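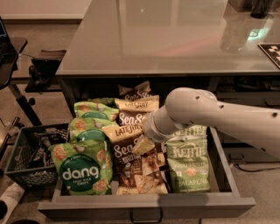 Moved all the chips at work out of the wall cabinet and into the wide drawer in April, and people keep asking how it's set up, so I'm putting it in one thread. The short version is that every bag stands up and every brand gets its own column. The green dang bags go on the left and the Late July Sea Salt goes next to them, one bag behind another, leaning back a little so you can read the front one from where you're standing.

---

Background for anyone new. I look after the snacks and coffee at Pidness. Small office, one kitchen, one shared table. The chips used to live in a cabinet above the sink, lying flat in a pile. You pulled one out from the bottom and the rest came down on you.

---

Before touching anything I got a price on a vending machine from Visser. 3000 dollars before delivery, and we'd still have had to fill it ourselves. Ans Prins in accounts read the quote, handed it back and asked what was in the big drawer.

---

What was in the big drawer: takeout menus, two dead staplers, a bag of name badges from an event before my time, and an extension cord. All of it is gone or in the supply closet now. That took one lunch break.

---

The drawer is a Bodberg, the wide shallow one. I measured 556 mm across the inside. That's enough for three columns of full-size bags with a bit of slack. If yours is narrower, go with two columns. Squeezing in a third means you crush a bag every time you reach in.

---

No dividers. I bought a set of the Rakska ones and took them back the next day. They ate up width, and the bags lean on each other fine without them as long as each column is reasonably full.

---

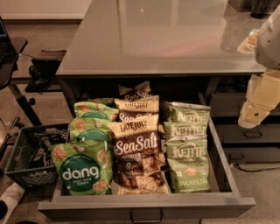
Dang on the left, Late July in the middle, Kettle jalapeño on the right.

---

How I load it: start at the back. The first bag goes against the rear, upright, label forward. The next one goes in front and overlaps it. Keep going until the front bag is close to the front panel but still has room to tilt. If you have to push to get the last one in, leave it out.

---

Labels forward sounds fussy. I do it for the names. With LATE JULY printed on that pale band at the top, you can tell what the second bag is without lifting the first. Same with the green circle on the dang bags.

---

Take from the front, fill from the back. I wrote that on a sticky note inside the cabinet where the spares are. Keith Lightfoot takes from the back on purpose because he thinks those bags are fresher. They are, a little, so I can't tell him he's wrong. I just asked him to stop.

---

Spares stay in the old cabinet, in the cardboard they came in. I used to try to fit everything in the drawer and it never closed right. Now the drawer is only what people will get through in a week or so, and I top it up when I'm in there making coffee.

---

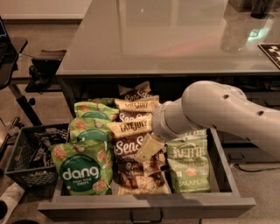 The column that empties first at our place is the jalapeño. I expected the plain salted ones to go faster. I've moved one more Kettle onto the order and dropped a dang, and I'll see how that goes for a month before changing it again.

---

Small packets are the one thing I haven't solved. Stand them up and they fall over. Lay them down and they slide under the big bags, and you find them the next time you clean. I tried a mug at the front of the drawer. It held the packets but it stopped the drawer from closing.

---

Next idea is a low tray for the small stuff on the counter by the kettle. If anyone has a tray that's long and thin and doesn't cost much, tell me which one.

---

Cleaning: everything out, wipe the bottom, check the corners, everything back. Crumbs collect along the front edge more than anywhere else. I do it when a column runs low, so there's less to lift out. Ten minutes if I don't stop to talk.

---

Opened bags do not go back in the drawer. That's the only actual rule. There's a box of clips next to the coffee filters, and a clipped bag goes on the shelf above them with your initials on it. Anything without initials is up for grabs at 4 pm.

---
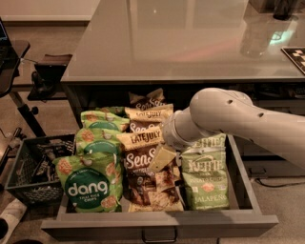

Chip drawer, standing rows, one Kettle on the right.

---

Ans asked whether to spread the bags out when a column gets down to its last one or two. I leave them where they are. The gap tells me what to bring over from the cabinet, and if everything gets shuffled to look full I lose that.

---

Cost so far is zero, after returning the dividers. The drawer was there, the bags we were buying anyway. Keith still wants the vending machine.

---

A couple of people asked if this works for a kitchen at home. I do the same thing in mine with pasta and rice, but my drawer there is deeper, so I put the labels facing up. For chips I'd stay with a shallow one. In a deep drawer the bags at the back are hard to see and they sit there for months.

---

Will add to this when I've tried the tray.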